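Oiling a bamboo board – how often?

tabbycroft
Posted Sunday, July 22, 2018
I bought a bamboo chopping board from Standwood and the leaflet says to oil it every week. That seems a lot. I got a 300 ml bottle of Dultora board oil with it and at that rate it won't see me through to October. What does everyone else do?

mossgate2
Once a month is plenty. Wipe it on, leave it overnight, rub off what's left in the morning. Bamboo doesn't take up oil the way beech does.

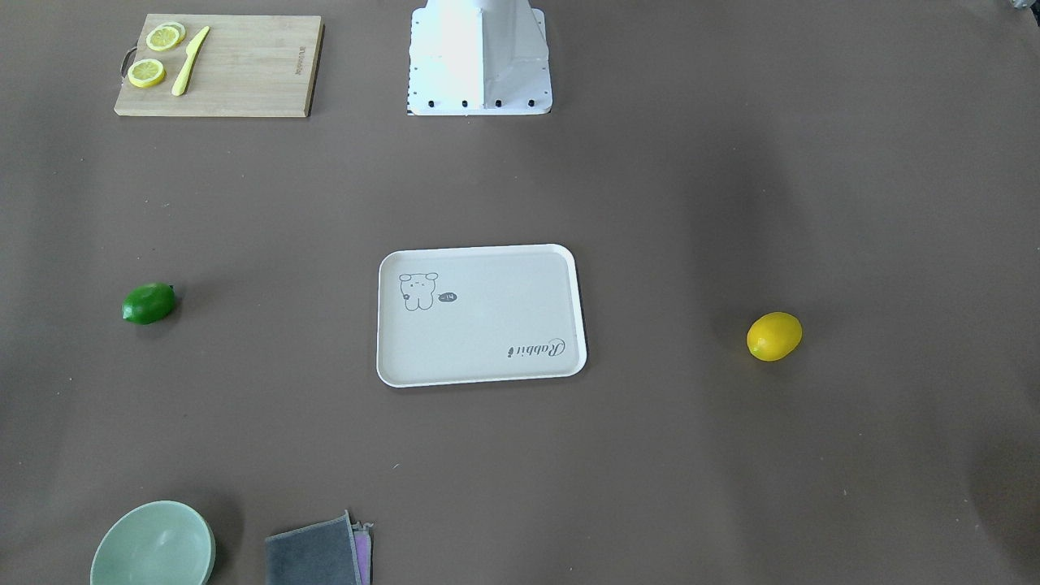
The ends matter more than the face. I do those twice and the flat sides once. Stand it on edge to dry after washing as well, or it will cup.

pellow137
Disagree about once a month. Mine gets washed 2 or 3 times a day and it goes pale and rough if I leave it longer than a fortnight. It depends how much you use it.

mossgate2
Fair enough, I only cook in the evenings.

hobnail_k
I've never oiled mine and it's fine after three years. I think the leaflets are there to sell oil.

pellow137
Run your thumbnail along the end of it and see if it's still smooth. My last one split there – no oil on it either.

tabbycroft
Thanks all. I'll try every fortnight and see how it looks. Is sunflower oil all right when the bottle runs out?

mossgate2
No, it goes sticky and starts to smell. Plain mineral oil from the chemist does the job.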